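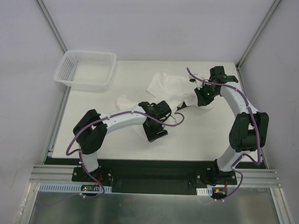

Two white arms at the front of the table.

The Lornlow Ferry

Fadwa heard the horn before she saw the boat, and she ran the whole length of the jetty with her bag banging on her hip and her thongs slapping the boards. The last ferry to Sullwood! And there it was, fat and green and late, coming round the point with every light on.

"You'll go in the drink," her father called. Mostafa Farouk did not run for boats. He came along behind with the esky in both arms, stepping over the gaps.

It was March and the river was as high as she had ever known it. Over 200 people had come down to the Lornlow side for the lanterns, and half of them seemed to be on the jetty now, sunburnt and full of fried fish, all talking at once. Wael Fawzy had the rope. He had been catching that rope since he was a boy and he still grinned every time it landed in his hands.

"Two for Sullwood," said Fadwa.

"Two and a fish," said Wael, looking at the esky.

"Three fish," said her father. He had waited all day for somebody to ask.

They got the bench up the front, the best one, where the spray comes over. Salma Mansour was already there with her shoes off and a paper lantern in her lap, unlit, a bit squashed on one side.

"You didn't send it off?" said Fadwa.

"Couldn't think of what to wish for. I stood there like a goose and then they'd all gone, the whole lot, right down past the bend." Salma turned it over. "It was so beautiful I forgot I was meant to be doing anything."

The engine coughed and caught. The jetty slid away, and the wind came up off the water smelling of mud and diesel and gum leaves, and Fadwa thought it was the best smell in the world.

"Do it now," she said. "Go on! Dad's got matches."

He did, too, in his shirt pocket, and he cupped his big hands round the wick while Salma held the paper steady. The first match went out. So did the second. The third one took, and the whole crooked thing glowed orange — orange as a mango — and Wael leaned out of the wheelhouse and cut the engine without being asked.

Salma lay on her belly on the deck and set it down on the river.

"What did you wish?" said Fadwa.

"Shh," said Salma. "I'm still going."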